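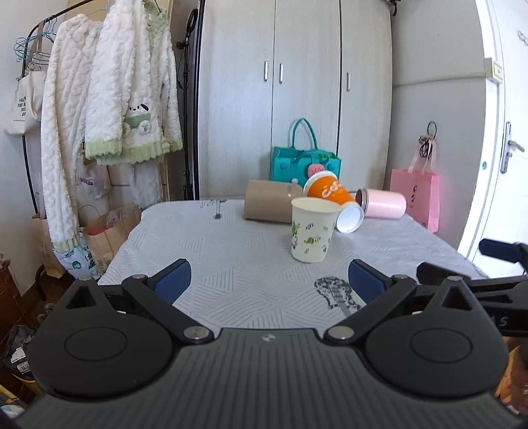 The Prillis wipe-clean tablecloth in Guitar Grey arrived on 24th April and I have been living with it ever since, which is longer than I lived with the last two. I wanted something pale that wouldn't argue with the furniture. My table shares a room with a grey wardrobe and a clothes rack, so the word "dining" was already doing a lot of work. What I hadn't grasped from the shop's page was how much of the cloth is patterned. There are patches of fine grey lines made into triangles, there is the guitar, and then there is a small dark print with a thin stem. Put a few cups on it, a cream one with a green creature on the side and an orange one lying down, and they are all anyone looks at. As a background it is very good. As a conversation piece it depends on where you've put the guitar.

Putting the guitar somewhere sensible took me most of an evening. The cloth comes folded into a square the size of a paperback, and the creases have opinions. The leaflet says they will drop out "naturally". Mine dropped out after I had weighed them down with the collected contents of a bookcase and, on the second attempt, run a hairdryer over the underside. Do not iron it. The leaflet says that too, in a much larger typeface, and I suspect there is a story behind it.

Wiping down is where it earns its money. Tea comes off. Tomato soup comes off. Blackcurrant squash comes off if you get to it before bedtime, and leaves a faint lilac memory if you don't. Biro has so far seen off washing-up liquid, a pencil rubber and bad language.

I had a Fovitz cloth before this, bought in October, and it was thicker and felt nicer under the elbows. It also smelled like a new paddling pool until Christmas. The Prillis smelled for two days with the window open. It is lighter, though, and slides about if you lean on it to stand up, so I bought a packet of Darko clips to hold the corners. They work, and look exactly like clips.

Sizing: mine is the middle one, and it hangs down 40 cm at the ends, which is either elegant or in your lap. The shop had 872 reviews when I ordered and a good many were about the length. Measure first. Hardly any of them mentioned the guitar.

Would I buy it again? Yes, in the plain version, if they made one. Four stars.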